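Tiltidard Guest House, Dotville
Linen and soft goods check - monthly walk through
November sheet
Done by: Volodymyr Palamarchuk
Start 7:30 am, finished late, see bottom

Key: OK / FIX / PULL (take out of use) / N/A

1. Linen room, general

1.1 Door closes fully, self closer working - FIX. Closer is slow, stops a hand short of the frame. Someone has been propping it with the mop bucket again. Bucket removed.
1.2 Aisle clear to back wall - OK
1.3 Nothing stacked within 18 in of sprinkler head - FIX. Spare pillows on top shelf too high. Took down two bags, the rest needs the stepladder.
1.4 Light and switch - OK
1.5 Heater off and nothing touching it - OK. Still want it gone.
1.6 Shelf brackets tight - OK except bottom left, one screw turning. Tightened, check again Sunday.

2. Throws, blankets, bedding in the sort pile

2.1 Sorted by type before folding - FIX. All in together. Plush, shaggy and printed stuff in one heap, has to be split before it goes back on shelves. Shaggy sheds on everything.
2.2 Seams and hems - OK on what I got through. One brown throw has a pulled hem, 4 inches, goes to Boiko for mending.
2.3 Care labels readable - FIX. Three with no label at all. Treat as cold wash, low dry until we know.
2.4 Lavender plush, the big one - check pile for matting, run a hand along the ribs both ways. Don't fold it while its bunched up, shake out first and lay flat. Low heat only, high heat flattens the pile and it doesnt come back. 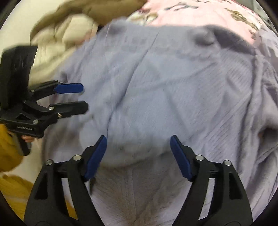 2.5 Cream shaggy - OK to keep for now. Comb out lumps, wash alone. Lint trap before AND after.
2.6 Pink floral - print fine, no fading noted. Goes with room 4 set, not the general shelf.
2.7 Tan-brown - refold. Check creases for wear, these go thin along the fold line first.
2.8 Anything with burn mark, snag over 1 in or stain that survived two washes - PULL. Two pulled, bagged and tagged by the door.

3. Washers and dryers

3.1 Lint traps clean - FIX. Dryer 2 was full. Not a bit full, full. Whoever runs the last load cleans it, same as the sign says.
3.2 Vent hose attached, no kinks - OK dryer 1. Dryer 2 pushed back too far, hose squashed. Pulled out 6 in, marked floor with tape.
3.3 Water hoses, drips - OK
3.4 Load limit followed - talk to evening shift. Plush throws go two at a time max. Packed drum = damp middle = smell by morning.
3.5 Extinguisher, 30 ft or less from dryers - OK. Gauge green, tag current.
3.6 Dryer 1 cycle counter 2,162. Dryer 2 is 923. Use dryer 2 more, thats why we bought it.

4. Chemicals

4.1 Sakora softener, lid on and label facing out - OK. Not to be used on plush or shaggy items, it coats the pile.
4.2 Bleach stored low and seperate from everything acid - OK
4.3 Gloves and goggles on hook - FIX. Gloves yes, goggles no. Ordered.
4.4 Eyewash bottle in date - OK, replace after New Year

5. Lifting and floor

5.1 Carts not over 80 lb - OK
5.2 Wheels - cart B pulls left. Hair and thread round the axle, cut out, better.
5.3 Wet blankets lifted by two people - reminder only
5.4 Floor dry, mat flat - FIX. Mat corner curling, tripped on it myself. Tape today, new mat please.
5.5 Throws hanging off carts or tables where they can catch a foot or wheel - OK when checked. Keep an eye on the long ones.

Follow up
- Door closer: call in this week
- Pillows off top shelf: me, Sunday
- Sort pile: split into plush / shaggy / printed, whoever is on mornings
- Brown throw to Boiko, ask what they charge for 3 more hems
- Goggles, mat: ordered / not ordered

Not checked this time: attic store, ran out of morning. Rolls over to next sheet.

Signed V. Palamarchuk, 11:50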